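**Progress report to the Skorivberg Fund, second period**
Prepared by Aldana Cáceres, project coordinator, Skustik reading rooms, Lyons
February 20, 2018

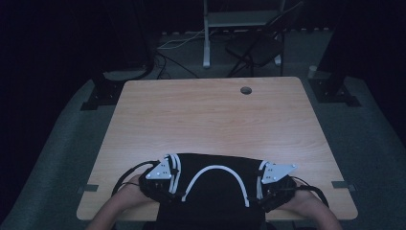
*Figure 1. At one of the tables, with a hand-held device.*

Dear Desmond Tran,

I send you the report for the second period of the grant. The first part is on the lending of books, because you asked for this in your last letter. The money is at the end.

**Lending**

In this period we lent 533 books. Our target was 600, so we did not reach it. The main cause is the heating in the north room, which was broken for 17 days. We kept the desk open in the corridor during this time, but few families came, and the story hour had to be cancelled. After the repair the numbers went up again, and the last part of the period was the best one since we opened.

The books for ages six to nine are borrowed the most. Books in Spanish go out quickly and come back late, I think because they are passed between cousins. Santino Quiroga proposed that we give a longer loan for these titles and we will try it from now on. Books for teenagers are still a weak point. Many of our titles are old, and the covers do not help.

**Catalog**

Tae-yang Moon finished moving the card catalog into Stikero. It was slower than we planned, for the reason that many older cards had only a title and no author. He checked these against the shelves by hand. Some books on the cards are not on the shelves, and we marked them as missing but did not delete them yet – sometimes they return.

The subject labels are still not uniform. We have "animals" and "nature" for the same kind of book, and the shelves follow one system while the catalog follows another. I would like to solve this before we buy more books.

**Reading groups**

We have now 2 reading groups for adults. The evening group is led by Hortensia Núñez and it is full. The morning group is smaller and changes from one meeting to the next, as many of the members work in shifts. They asked for short stories in place of novels, so a person who misses one meeting is not lost. We changed the list accordingly.

**Budget**

Spending on books is below the plan, because one supplier delivered only a part of the order and we paid only for this part. Spending on repairs is above the plan, for the heating. I ask for your permission to move the difference from the book line to the repair line for this period only. The receipts are in the attached folder, in order of payment.

**Next period**

- Order the rest of the Spanish titles, from a different supplier if needed.
- Agree on one list of subject labels and correct the shelves.
- Ask the teenagers what they want to read, with a short form at the desk.
- Hold the cancelled story hours in the north room.

Please write to me if some figure is not clear. I also need your answer on the repair line before we close the accounts at the end of February.

With kind regards,
Aldana Cáceres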